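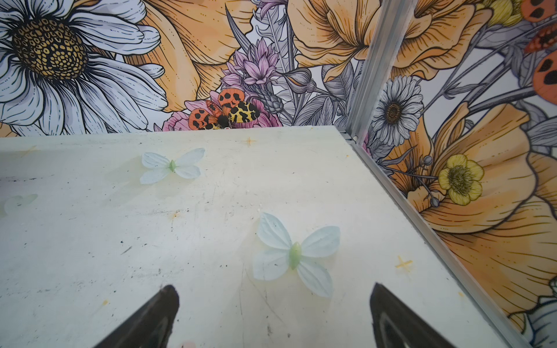 Buying a table on looks is a mistake I had warned other people against for years, so naturally I bought one on looks. It came from Fankhauser, the second-hand place behind the station in Kamden, it cost 73 francs, and I was in the shop for less time than it takes to choose a melon. I needed a surface for sorting small parts. I had a list, and the list said plain, tough, dark. What I came out with has a white top, pale blue butterflies with little green bodies, and yellow crosses dotted about the place as if someone had been marking where the treasure was and lost interest. It also turned out to have roses, which I hadn't noticed in the shop owing to a box of curtain rings.

This page is mostly for the people at Skallum who keep asking what the table is like, and for my sister.

I should say that I don't dislike flowers. I was brought up in a house where the tea cosy matched the oven glove and the oven glove matched the calendar. But there is a time in the life of every hobby when it has to be given a proper table, and at that time one hopes to look serious. My neighbour across the landing has a steel bench with a vice on it. He has never, as far as I can tell, put anything in the vice, but you would trust him with your watch. I have roses.

The top does have one thing in its favour. Drop a brass screw on a dark bench and you may as well order another. Drop it on white and there it is, along with everything else you have dropped since spring. A pale surface keeps very good records. It has its scuffs and its scratches and some yellowish stains, and I have stopped feeling that I ought to do something about them. A cream cleaner made no difference that I could detect. Bicarbonate of soda made a paste. My sister suggested lemon, as she does for most things, including grief.

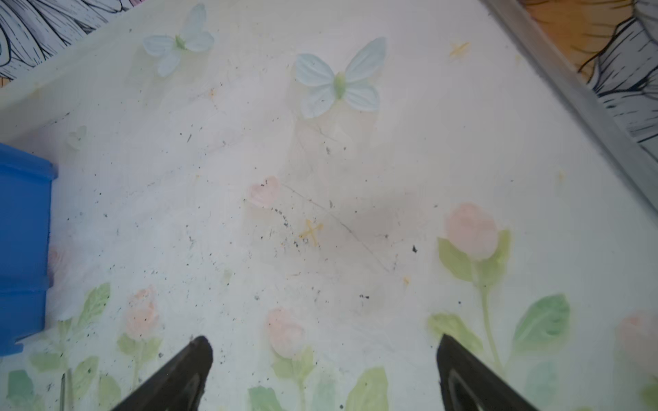
The roses do cause a practical problem. When I started sorting, I laid things out in rows like a sensible person, washers to the left and springs to the right. Within ten minutes I was sorting by flower. The washers had gone to the big rose, the springs were with the butterflies, and anything I couldn't identify had been put on the little pink heart, where I suppose it was hoping to be loved. It is a perfectly workable system until you have to explain it over the phone.

"Where did you put the long ones?"

"Stem of the right-hand rose."

There was a pause after that which I can still hear.

Nadja Rüegg has the other half of the room and a much better eye than mine. She draws, and she took the table very seriously from the first afternoon. She says the yellow crosses are what hold the thing together, and that without them it would be wrapping paper. I said I had thought it was wrapping paper with legs. She has since moved her stool to the end with the best leaves, and I notice that her tea has come too.

Then the bins. If you have ever sorted anything smaller than an egg you will have met the open-fronted blue kind with the ribbed sides and the sloping lip. They stack, they hang on a rail if you own a rail, and they are all the same blue, a colour that does not exist in nature and goes with nothing that does. Against pale pink roses it is like somebody shouting in a chapel. I did look for another colour. The Drinico catalogue, which arrives here whether or not anyone has asked for it, offers red, yellow and a green it calls Meadow, all of them on back order. Blue could be had at once in boxes of 300. I wrote to ask if they might sell me fewer and had a very nice letter back explaining the box.

In the end I got mine singly from a man clearing out a bicycle shop. They were scuffed already, so I have been spared the misery of being the first to scuff them. He threw in a bag of valve caps, and I have yet to meet anyone who wants valve caps. Enquiries welcome.

A word on how to use an open-fronted bin, as I did it wrong for weeks. The sloping lip is there so you can get your fingers in. It is no good for pouring. If you pour, the parts come over the lip all at once with a noise like a small hailstorm and you spend the evening on your knees. Lay the bin on its side first, get the stragglers out by hand, and only then wipe it. The corners are where the fluff lives. A dry paintbrush is the thing for corners, the cheap sort that sheds, though then you have to go round again for the bristles.

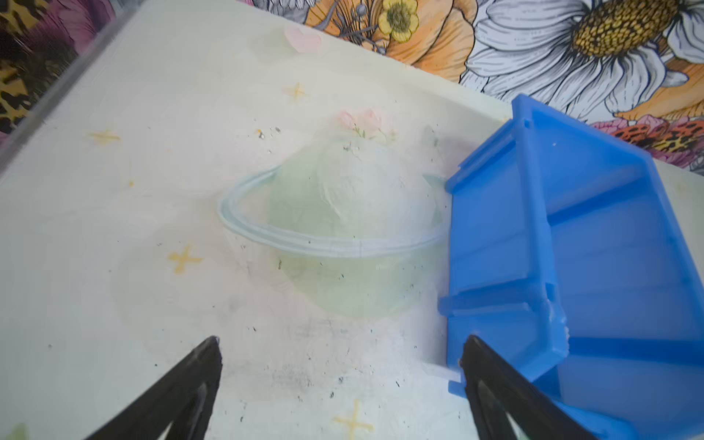

Ornaments are the other difficulty. A plain bench repels them. A pretty table seems to send out invitations, and people who would never dream of leaving a knick-knack on a workbench feel perfectly free to set one down among the butterflies. The best of them so far is a pale green dome with a clear ring round its middle, rather like Saturn, and small pale pink flowers on top. I have no idea what to do with Saturn. I can't sort it and I can't put it in the bin for long springs. Nadja thinks it should stay. She says it picks up the green in the leaves, and having been told this I can't stop seeing it, so there it stays, and I work round a planet.

I did try being firm. For most of September I had a rule that only things being sorted were allowed on the table, and I wrote it on a card. The card then had to go somewhere. It went on the table. It was joined by a pencil for amending it, and a saucer for the pencil, and by the end of the month the rule and its household took up more room than the valve caps.

What has worked better is doing the whole surface at one go, late in the day, about five o'clock when the light is low enough to shame me. Everything off, including anything I have decided is decorative. Brush towards one corner and keep going in the same direction. I used to go in circles, as my mother did with crumbs on a tablecloth, and all that does is give every crumb a tour. Then a damp cloth, wrung out hard, and a dry one straight after it. White tops look clean when they're wet and tell you the truth later, so have another look after supper before you boast to anyone.

A tip for those with patterned tops of their own: pick one part of the pattern and never put anything on it. Mine is the butterflies, three of them at the far side. If I can see all three then things are under control. If I can see two, I'm busy. When it's down to one I don't answer the door.

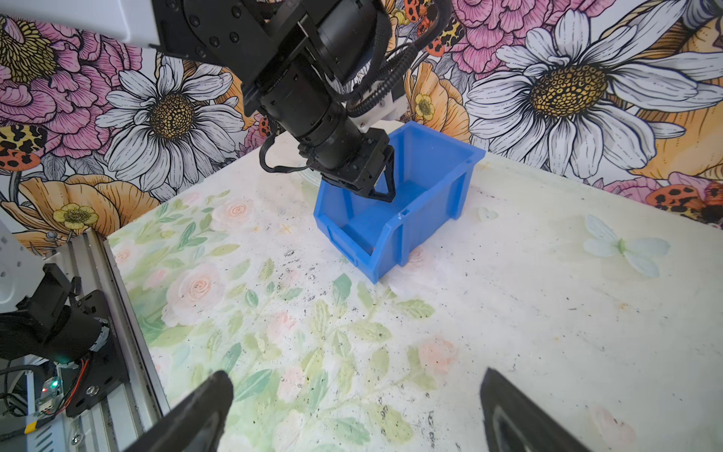
I have been asked twice whether I would swap it for something sensible, once by the neighbour with the vice, who knows a man, and once by Fankhauser himself, who saw me in the street and seemed to be suffering some kind of remorse. He had a grey one in, he said. Very solid, came out of a school. I went and looked at it. It was everything on my list, and it had the personality of a dentist's car park. I stood over it for a good while. Then I bought a lamp and went home.

So the table is staying. I still intend to get a mat for the messier jobs, the ones with oil in them, and I have measured up for it, and the measurements are on the back of the card with the rule on. Clear would be best. Nadja will not hear of anything that covers the big rose, and I find that I'm a little against it myself, though I'd be obliged if the neighbour didn't get to know.

For those who wrote in after the last page about the shelf brackets: yes, they are still up, and no, they are still not level. You can't see it if you put books on the left.

Next time it will be the drawers, if I can get the bottom one open. If anybody has the same chest and knows the trick with the runner, please leave a comment. I've done the candle wax. I've done the swearing too, and would put them at about equal.

Filed under: Home & Workroom > Tables, Trays and Tidying
Last updated: September
14 comments | 6 shares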